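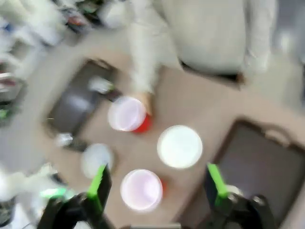
## The Two-Tray Table

Refreshments at Lellero House have been served from trays for as long as the present kitchen has been in operation. The practice began as a matter of convenience. The ground-floor rooms are connected by a narrow passage in which a trolley cannot be turned, and anything required at the far end must be carried there by hand. Over the past year the hospitality program has examined the practice in some detail, and the resulting guidance, completed in April, is now in use at every function held in the building.

The program is led by Dzifa Wumbei, who joined Lellero House from the catering department of the Punden Centre. Her first undertaking was an inventory. It recorded 1,054 pieces of tableware in the pantry cupboards, of which only 114 were trays, bowls or cups suited to informal service. The remainder consisted largely of dinner plates, saucers without matching cups, and a quantity of glassware acquired for a banquet program that has since been discontinued.

"We were well equipped for a formal dinner and poorly equipped for the gatherings our members attend," Ms. Wumbei said. "Most people who come through the door would like a cold drink and something to eat from a bowl. They will be standing, and they will be talking to someone."

### A short list of equipment

The guidance accordingly favours a small number of plain items. Each place is furnished with a rectangular tray, a plastic cup and a bowl. Trays are dark in colour and have a raised edge, with cut-out handles at the ends so that they may be lifted without the fingers passing over the rim. Bowls are white. Cups are red with a white interior, a familiar pattern that can be found in most grocery stores and that is easily seen from across a crowded room.

Colour received more attention than might be expected. An earlier set of pale trays was withdrawn after members remarked that white bowls were difficult to distinguish against them in the evening, when the lamps in the Gyamfi Room are lowered. The darker trays have resolved the difficulty, and members with low vision have written in favour of the change.

Canned soft drinks are offered alongside the trays and are generally set directly on the table. The practice allows guests to pour for themselves, and it keeps the weight of a full can away from the edge of a tray that may be lifted at any moment.

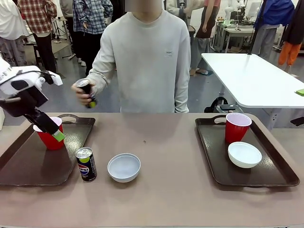

*Red cups on both serving trays, with a can of Pepsi and a white bowl on the table between them.*

### The order of setting

Instruction is given in sessions of five participants, gathered at a single long table. Trays are laid first and squared to the table edge. The cup is placed toward the back of the tray and the bowl in front of it, where it can be reached without a sleeve passing over the drink. Cans are brought last. Participants then clear the table in the reverse order and begin again, usually exchanging sides so that each becomes accustomed to working with either hand.

Joelle Nimri, who coordinates the sessions, places particular emphasis on the manner in which a cup is moved. It should be held low on the body, she advises, with the fingers well clear of the rim -- a point on which experienced hosts are frequently the most careless. A full cup should be set down and released before the other hand reaches for anything else.

Clearing is treated with equal care. Cups are stacked only after they have been emptied, and bowls are collected on a separate tray. Cans are drained at the pantry sink and placed in the blue recycling bin beside the service door. Trays are wiped on both faces and stood on edge to dry, as those stored flat while damp have been found to mark the shelf lining.

### The autumn reception

The guidance received its first full trial at the autumn reception, attended by around 80 guests. Service was conducted from four tables, each set in the same arrangement, and the passage remained clear throughout the evening. The principal shortcoming concerned bowls, which ran short before the closing remarks. A further supply has been ordered through Maltex, the House's regular tableware supplier, in the same white pattern.

Some questions remain under review. Several members have asked for handled mugs in the colder months, and the present cups are unsuited to hot drinks. Ms. Wumbei is considering a heavier bowl for soup, although the trays would need to be tested under the additional weight. Members who wish to attend a setting session may leave their names at the front desk. Sessions begin at 10 a.m. and are held in the Gyamfi Room.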